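Arranging Artificial Flowers in a Glass Vessel

Artificial stems are used on the reception tables and study desks at Stodness throughout the year. This page sets out the method staff and members should follow when preparing, filling and placing an arrangement. Allow one hour for a first attempt.

## 1. Choose and check the vessel

Select a vessel heavier than the stems it will hold. Dark green glass is suitable for most arrangements, as it hides wire and cut ends. Run a finger around the rim and check the body for chips. Hold the glass by its body with a full grip; do not lift it by the rim.

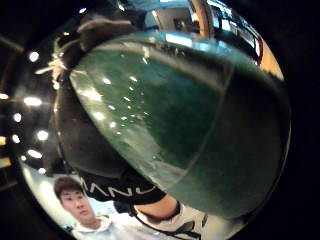

*By the Interiors Desk, Stodness* | *Revised February*

Wash the vessel in warm water with a little dish soap, rinse it, and stand it upside down on a towel. Narrow necks dry slowly. Glass that will hold artificial stems must be fully dry inside before any stem goes in, or the wire will rust and mark the base.

## 2. Prepare the table

A table of wood with a visible grain should be wiped along the grain with a soft cloth. Set out only the items that will be needed:

- the vessel
- the stems
- wire cutters
- a roll of tape
- a felt pad for the base

Smaller decorative items, such as fruit or toy vegetables, may stay on the table if they are to form part of the final display. Move them toward the far rim and leave the near side clear for working.

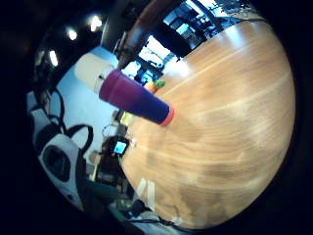
Natural light is preferred. Where the table stands near a window, place the vessel so that daylight falls on it from the side – colors in faux petals look flat when lit from directly in front.

## 3. Shape the bouquet

Bend each stem gently before it goes into the glass. Hold the main stem low with one hand and open the side branches with the other, working from the center outward. Pale pink, white and light purple blossoms can be mixed freely, with the leaves turned outward. A loose cluster is easier to correct than a tight one.
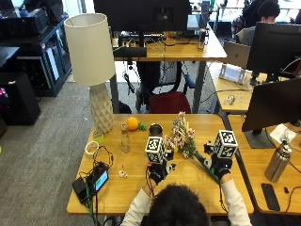

Measure the stem against the outside of the vessel before cutting. The bouquet should stand no more than twice the height of the glass. Cut in small steps, and bind loose ends with one turn of tape.

## 4. Place and finish

Lower the bouquet in at a slight angle, then straighten it. Fix the felt pad under the base. Keep at least 6 inches between the vessel and the table edge – more in rooms used by children.

Dust the blossoms every Wednesday with a soft brush. Spare stems are stored in the Lernach cabinet, bottom drawer, and should be returned there with the leaves folded flat.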